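Wendside Property Forum > Commercial and Land > Lots and Development

Topic: Corner parcel on the Van Damme tract, shared driveway question

zbecerra
April 5, 2019
I'm looking at a 4 acre commercial lot in the Van Damme tract, second one in from the corner. Listing says utilities to the lot line and access by shared driveway, right in and right out only. Asking price works out a bit under what the corner sold for. I want to put up a small building with 6 units, break rooms in the back of each, parking in front. My question is how much the right in, right out thing hurts when you go to lease. The agent says not at all.

Gebhard H
It hurts. I had a strip on a divided road for years and the tenants who needed morning traffic left first. People won't make a U-turn for a sandwich. Offices and a dentist did fine.

shufen_su
Depends which side of the road the homes are on. If people pass it on the way home you can get restaurants. If they pass it going to work, coffee and dry cleaning. Pull the traffic counts from the county before you listen to the agent or to Gebhard.

Gebhard H
I'm only telling you what my leases did.

zbecerra
It's on the going home side. Frontage is 627 feet according to the listing, but the plat I got from the county looks shorter than that to me. Could be they counted the driveway strip.

ykarakaya
They probably did. Ask for the recorded easement, and read who pays for the driveway. On the lot I bought, the front owner could bill me half of any repaving without asking me first. That was in one sentence near the end and my own lawyer missed it.

On the units, I'd keep the break rooms simple. Counter, sink, one good circuit for the small appliances. Tenants tear out anything fancier. I did two buildings with Huvirent handling the leases and the only thing every tenant asked for was more outlets. 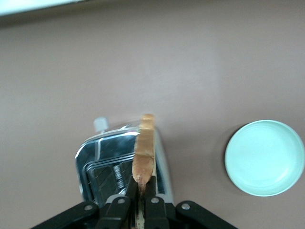
Also check the sewer depth. "Utilities in place" on my lot meant the line was there but too shallow for the back half of the site, and I paid for a lift station. The seller hadn't lied. The line was in place.

zbecerra
Thanks, that's useful. I'll ask for the easement and the sewer drawings together. Did you use an engineer for that or did the city tell you?

ykarakaya
Engineer. The city gave me the drawings but wouldn't say what they meant for my plans.

D. Contreras
I disagree with the six units. Sarau is building on the other side of the signal and they'll have small suites open by September. You'd be leasing against them at the same time – with worse access. I'd do two bigger spaces or hold the land.

shufen_su
Holding costs money too. Taxes on that tract went up after the road work.

D. Contreras
Still cheaper than four empty suites.

Gebhard H
With Dulce on this one. Get one signed tenant before you pour anything.

zbecerra
I have one who's interested, a physical therapy office, nothing signed. They want about 400 square feet more than I had drawn, so the layout may change anyway. I've asked the seller for a longer inspection period and will post when I hear back.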